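The Pondosham Inheritance

Notice was given to the residents of Pondosham in August that the Office of Unclaimed Houses would hear claims on the Dolden property, and that all such claims must be submitted in writing, in duplicate, and without reference to dreams. The last condition had been added to the form some years before. It was generally ignored.

The house had stood without an owner for 14 years. In that time the Office had paid its taxes, repaired its gutters, and received 3,716 letters concerning it. Most were from persons who had never set foot in the town. They wrote that they remembered the house, that they had been children in it, and that they wished to know whether the well had been covered. The Office replied to each that there was no record of a well.

The duties of the Examiner were set out in the handbook. The Examiner was to read each claim aloud in the house itself, in the room to which the claim referred, and to note whether the room made any objection. No guidance was offered on the form an objection might take. The previous Examiner had recorded only one, in the back bedroom, and had described it as "a firm lack of echo."

The reading began on Saturday at 8 in the morning. The first claim concerned the room with the drawers. The claimant, writing from Pulent, stated that a family letter had been placed in one of them, that each drawer was of a different color so that the children could be told where to look, and that the window had always shown night.

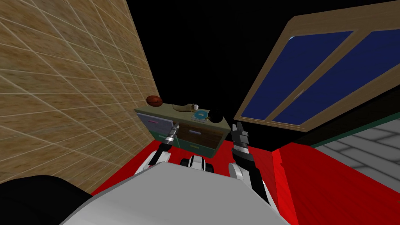
The room with the drawers, as named in the first claim.

The Examiner read the claim through twice. The room made no objection. The drawers were opened in order and the contents were entered in the ledger: a length of string, a receipt from the Kadrić bakery for 700 rolls, and a key which fitted nothing on the premises. No letter was found. Under the rules this neither helped nor harmed the claim, as a letter may be absent from a drawer for many reasons, including that it was read.

The second claim came from a retired surveyor who asked for nothing but the hallway. He explained that he had measured it as a young man and had arrived at a different length each time. He did not wish to live there. He wished to be allowed to finish. The Examiner read this in the hallway and was aware, toward the end of the page, of having to raise her voice.

By noon the light had moved off the stairs. The remaining claims were shorter and the Examiner took them in turn, standing where she was told to stand. A number contradicted one another. One placed the nursery above the kitchen, another placed it below, and a third insisted that there had been no nursery, only a window at which a child was permitted to wait. 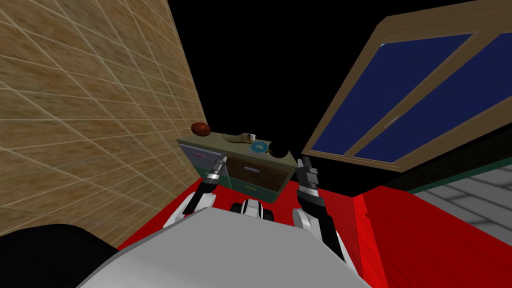 The window beside the tiled wall. Third claim, second page.

She remained at that window longer than the handbook advised. The claim stated that the child had waited for a carriage from Pulent, and that the carriage had come, but to the wrong house, and that the driver had been too polite to leave without a passenger. The claimant did not say who had gone in the child's place. She had signed with an initial and enclosed the return postage.

The Examiner read the page again, more slowly. When she had finished, she heard water dripping at some depth beneath the floor.

The handbook required that any sound be entered under one of three headings: Objection, Consent, or Plumbing. The Examiner held her pen over the ledger for some time. The Office would expect the book on its desk by Monday, and the entry could not be amended once it was made. She wrote the hour, and the name of the room, and then in the margin, where there was no heading, she wrote that the well had not been covered.

She put the return postage in her pocket and went down to look for the door.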